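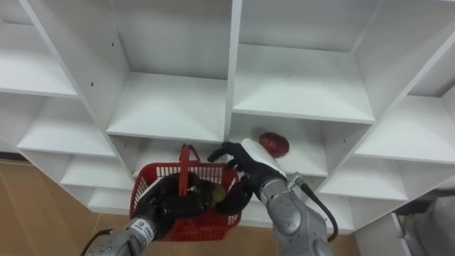

Are cube shelves any good for keeping fruit on? They're fine for whole fruit with a skin on it, as long as you can wipe the boards and you don't pile things up.

I've had a few messages about the white cube unit since I posted about moving the pantry overflow, so a few notes while the kettle's on.

Ours is the Flallo, bought second-hand from a couple out at Okcombe. White laminated boards, square compartments, open fronts. It used to hold records. Now it holds food and whatever else comes through the door.

Apples do well on it. A single layer on the bare board, not touching if you've got the room. Red ones last about as long as green ones here. Anything with a soft spot comes out and gets stewed.

Bananas go somewhere else. I kept them one cube over from the apples in November and they went brown in a couple of days.

Onions and spuds go in the bottom row where it's darker, in separate cubes. Put a sheet of newspaper under the spuds or you'll be vacuuming dirt out of the corners.

Someone asked about weight. The leaflet that came with ours says 6 kg per compartment. I wouldn't go near that with the middle ones. Tins went back to the kitchen cupboard after I noticed one board had a bit of a sag.

Screw holes: I leave them. I bought white plastic caps from Garcia in Floltville for the last unit and half of them fell out. If they bother you, a dab of filler and some white paint does the job.

Cleaning is a damp cloth and a drop of dish soap, then a dry cloth. Get into the back corners. Laminate doesn't mind a wipe but the cut edges will swell if water sits on them.

A plastic shopping basket is the handiest thing for sorting out a unit like this. One with slots in the sides, so the dust and onion skins fall through when you give it a shake outside. Go cube by cube, everything into the basket, wipe, put back what you're keeping.

I do the whole thing on a Sunday morning before the groceries. Empty cubes stay empty until I've got something that needs to go there. I used to fill them for the sake of it and could never find anything.

Yes, it's fixed to the wall. Please fix yours too, especially with kids about.

Next job is the row of jars beside the stove. Will post when I've found enough lids.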